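Home > Guides > Two-arm cell > Section 8

8. Good practice for tasks with hot appliances

Reading time: 4 min

This section applies to every cell where the robot works with an appliance that gets hot by itself. Our reference task is the toast task: the robot takes bread from a toaster and puts it on a tray. The same rules are valid for kettles and small grills. Read Section 7 (emergency stop) before you begin.

8.1 Before you switch on the appliance

1. Put the appliance on the bare table. Do not use a cloth, paper or foam mat under it.
2. Lead the power cord to the back of the table, away from both hands. A finger that catches the cord can pull the whole appliance down.
3. Place the tray beside the appliance, so that the hand does not need to travel over the open slots when it goes from one to the other.
4. Move both hands to the waiting pose, with the fingers open.
5. Agree who holds the stop button. This person does no other work during the run.

CAUTION: The stop button stops the robot. It does not stop the toaster. The appliance must have its own switch on the socket, and the operator must be able to reach it without leaning over the table.

8.2 During the run

1. Start the heating by hand or by the robot, as your task file says.
2. Keep the hands in the waiting pose as long as the elements glow. Do not test finger positions in this time.

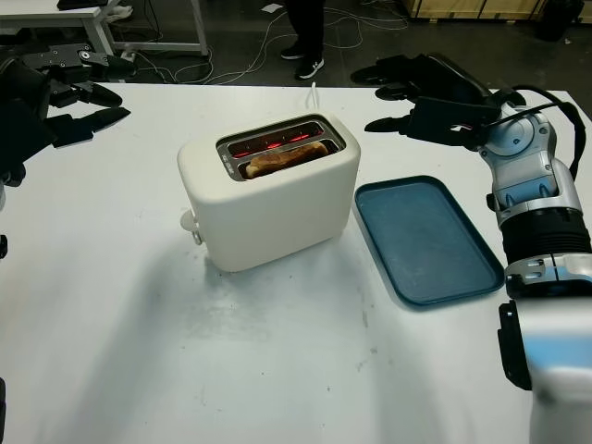 3. Wait until the heating is finished and the elements are dark. Then give the release command in the Hutar panel.
4. Limit the arm speed to 50 mm per second when a fingertip is near the slots. Outside this zone the normal limit of 500 mm per second is allowed.
5. If the bread stays stuck, do not let the robot try again. Stop the run, pull the plug, and let the appliance become cold before you remove the bread with a wooden tool.

Note: People may watch, but they stay behind the marked line. The line must include the full reach of the arms, also on the far side of the table – many teams mark only the operator side. Cables on the floor are to be fixed with tape or put in a channel where people walk.

8.3 Care of the fingers

Bread leaves crumbs, and crumbs come to places where you do not look for them. Check the hands at the end of each session. Follow this order:

1. Bring the arm to the service pose and open all fingers.
2. Switch off the drive power. The panel must show "Drives off".
3. Look at each fingertip pad from the front and from the side.
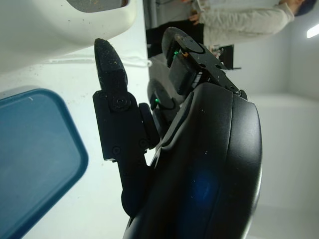
Fig. 8-2. Open fingers with dust on the fingertip pads.

4. Brush the pads with a soft dry brush, from the joint to the tip. Do not use compressed air, it blows the particles into the joints.
5. Clean the table with a slightly damp cloth, and dry it.
6. Check by hand that the screws at the finger joints are tight. Write the result in the cell log.

Change the pads after 4,000 grasps, or earlier if you find a cut or a hard shiny place. A hard place usually means that the pad has touched something too hot. In this case, write also which task was running.

CAUTION: A lit indicator on a finger does not tell you if the drives are on or off. Trust only the panel.

Previous: 7 Emergency stop | Next: 9 Task files | Contents

Comments (3)

Ruben Martens
Jul 19, 2021
We use the Vornavitz pads and for us the grasp limit is too high. With crusty bread they are worn much sooner. Could you give a separate number for them?

cell_op_north
Step 5 in 8.2 should be printed in bold. We had two retries in the old task file and the slice went to pieces inside the toaster.

Skoltel lab
Is the 50 mm limit for the fingertip or for the wrist? The Cheon controller only lets me set it for the wrist.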